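Trasis belt picking - README

Hi! I'm Larasati Pattinasarany, and I look after the files for our student robotics club at Trostcombe. We spent most of July getting a two-armed robot to reach for things on a conveyor belt, and this folder is what we saved. It has 835 recordings, 576 of them checked by a second club member (the rest are in the "unchecked" folder - use them if you're brave).

The two arms wear different hands, a black one and a white one, so please read the hand column before you mix anything together. I lost a whole evening to that!
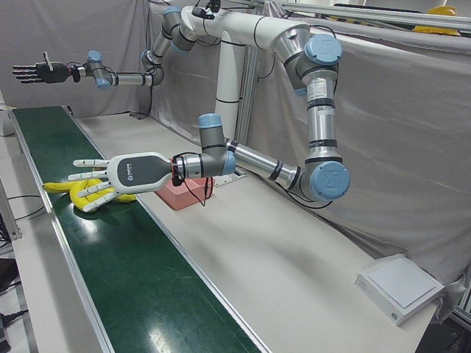

Can I train on the unchecked recordings too?
Go ahead, but keep them out of your test split. A few have the wrong object name, and 7 stop early.

Each recording has its own folder with joint positions, video and a notes.txt. The notes are uneven. Hartono wrote lovely long ones, mine say things like "ok, slow". Joint angles are in radians, times in seconds. Load everything with load_run.py, which needs 4 GB of memory.

Last updated Aug 15, 2022. Still to do: rename the Ritdale folders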